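Weigh-in-motion and the axle I keep getting wrong

I drive a three-axle straight truck for a small flooring distributor, and for most of this year I have been keeping a log of what the truck weighs, where the weight sits, and what it costs per mile in each configuration. Azucena Montes, who does dispatch, asked me to write up the lift axle part of it. She wanted a page. It ran over.

The truck has two rear axles. One is driven. The other is a pusher that can be raised by air when the load doesn't need it. Raised, the truck has less rolling resistance and turns tighter, and the two tires on the pusher stop wearing. Lowered, it carries a share of the load, and how large a share depends on the air pressure I set with a regulator on the dash. The regulator reads in psi, which tells me nothing directly about pounds. Getting from one to the other takes a scale.

The dealer supplied a chart with the truck. The chart assumes an evenly loaded box. Flooring does not load evenly. A pallet of porcelain tile is short, dense and always the first thing the customer wants off, so it rides at the tail. Vinyl plank goes forward. By the third stop the center of gravity has moved several feet and the chart is no use.

I started taking the truck across the certified scale at the Gadinora yard, which is on my way out in the morning and opens at 5. They weigh each axle group separately and print a ticket. Over the log period I collected 32 tickets with the pusher down and 11 with it up. The up tickets are fewer since I only raise it on light days, and on light days I am usually not near Gadinora.

Results, pusher down. Each additional 10 psi at the regulator moved weight off the drive axle and onto the pusher, as expected. It also moved a small amount onto the steer axle, which I had not expected. The pusher sits ahead of the drive axle, so I had assumed the steer would go lighter, full stop. On most tickets it did. On the tickets with tile at the tail it went the other way. I weighed the worst of these twice, same load, same fuel, and the second ticket agreed with the first.

My first guess was the regulator. The old one was a Jenel unit with a gauge that stuck near the bottom of its range. I replaced it with a Clilla, which has a finer thread on the knob and holds its setting overnight. The steer readings came out the same with either one. I kept the Clilla.

My second guess was tail overhang. A load behind the drive axle acts as a lever and lightens the front of the truck. Adding pusher pressure changes how the frame sits over the drive axle springs, and I suspect the rear suspension settles into a different position before the scale reads it. I can't prove this with tickets alone. It would take ride height measured at all four corners, and I have only ever measured the back two.

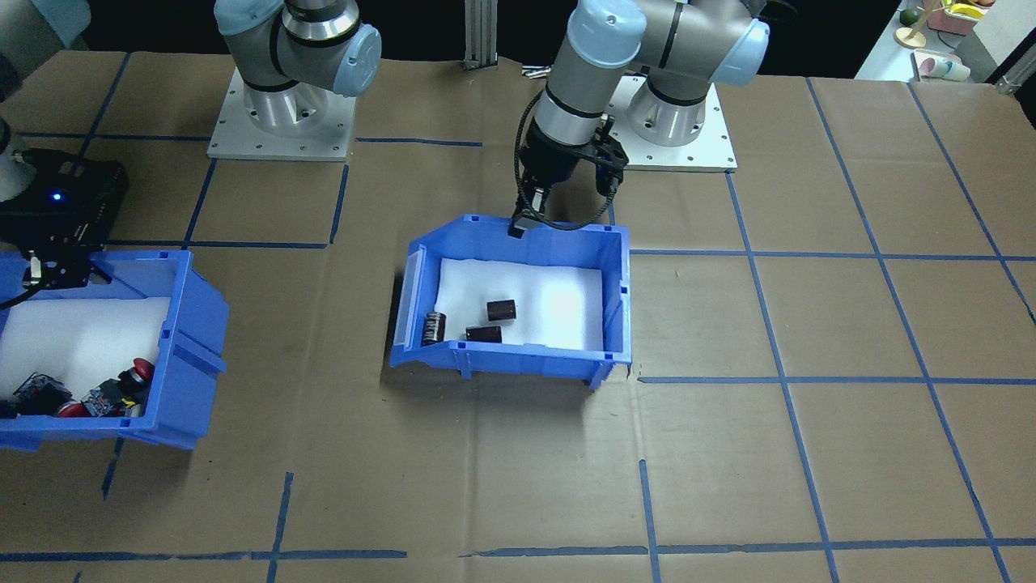 Tire wear is the part that shows up in the budget. Pusher tires scrub sideways in every tight turn, and my route has a lot of loading docks at the end of narrow alleys. In November I began raising the pusher for the last quarter mile into the Swanson warehouse whenever the drive axle stayed under its limit without it. Tread depth loss on the outer shoulder slowed after that. I measure at three points per tire with a depth gauge, cold, before the first run. Anyone copying this should check their state's rules first. Some allow the switch inside the cab, some want it outside, and the weight limit applies for that quarter mile like any other.

Fuel is harder to pin down. I have 2922 miles logged with the pusher up and far more with it down, but the up miles are also the light miles, so a straight comparison flatters the raised axle. The closest I got to a fair test was a 336 mile round trip done twice with the same empty box, once each way. The difference was around two percent in favor of up. Wind was not controlled. I would not buy a lift axle for that.

For dispatch, the working rule is now one line on the load sheet. Tile at the tail over four pallets means regulator at 60 and a stop at the scale. Anything lighter, I set it from the table taped inside the door. Azucena has a copy of the table and has been putting the tile customers earlier in the route when the order of stops allows it.

Still open: ride height at the front corners, and whether the readings hold in real cold, when the air lines take longer to come up. I'll add those tickets when I have them.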